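Bon, petit fil du mercredi pour celles et ceux qui demandaient où en est le projet du club robotique de Firkbridge (spoiler : on avance, mais les câbles auront ma peau) 1/

Rappel rapide : à la rencontre interclubs de Satgate, en octobre, il y a une épreuve à deux bras. Il faut manipuler un téléphone avec son câble de charge qui pend, sans tout embarquer au passage. Sur le papier ça a l'air gentil. Dans la vraie vie un câble fait exactement ce qu'il veut !! 2/

Notre duo de bras s'appelle Du (oui, juste Du, on a voté, j'ai perdu, je voulais un nom avec au moins deux syllabes). On le pilote à la main pour enregistrer des démonstrations, et ensuite on entraîne le modèle dessus. 3/
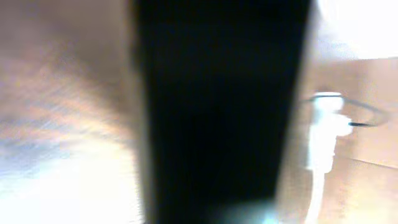
Notre gros souci du moment, c'est la vitesse. Dès qu'on est un peu pressé on fait de grands gestes brusques et les démos sont bonnes à jeter. J'ai proposé une règle : quand tu as l'impression d'aller lentement, ralentis encore. Tout le monde râle, moi la première, mais les courbes sont bien plus propres. 4/

Côté chiffres, on a plus de 400 démos enregistrées. L'objectif c'est 2 000 avant la rentrée... ça fait beaucoup d'après-midi, je sais. Si vous êtes au club et que vous avez 20 minutes devant vous, venez en faire une série, on vous montre les commandes (et il y a des biscuits) 5/

Autre point qui fâche : la multiprise. Moi je voulais la laisser à portée des bras, parce que chez les gens il y a toujours une multiprise qui traîne près du téléphone. La moitié du groupe préfère une table bien dégagée. Débat ouvert depuis deux semaines, personne ne lâche 6/
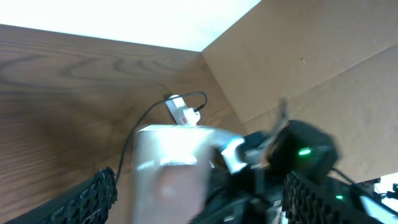 Riletti me répond que chez eux ils ont commencé table vide, puis ajouté les obstacles petit à petit, et que leur modèle s'est complètement perdu au premier objet nouveau. Selon eux il vaut mieux mettre du bazar dès le début, quitte à rater plus de prises pendant un moment. 7/

Merci Riletti, je fais suivre au groupe AVEC le sourire !! Du coup on va sans doute couper la poire en deux : une série sur trois avec des trucs en plus sur la table, et on compare à la fin du mois. 8/

L'autre morceau qui m'occupe, c'est la coordination. Un bras tout seul, on sait faire. À deux, si l'un serre un poil trop tôt, l'autre pousse dans le vide et on recommence. On se cale à la voix, « toi, moi, toi, moi », on dirait un cours de danse. 9/

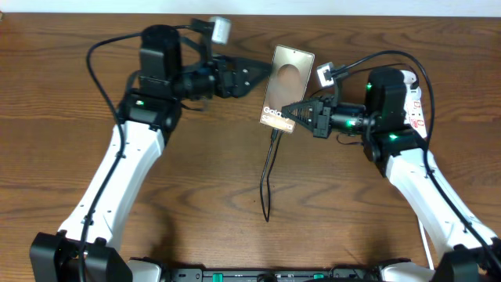

Du au travail : un téléphone, deux pinces, et le fameux câble.

Prochaine étape, reposer le téléphone à plat sans coincer le câble dessous. J'ai deux idées, dont une franchement mauvaise que j'ai très envie d'essayer d'abord. Je vous raconte la semaine prochaine, et si vous avez des astuces pour les objets mous, je prends tout ! 10/10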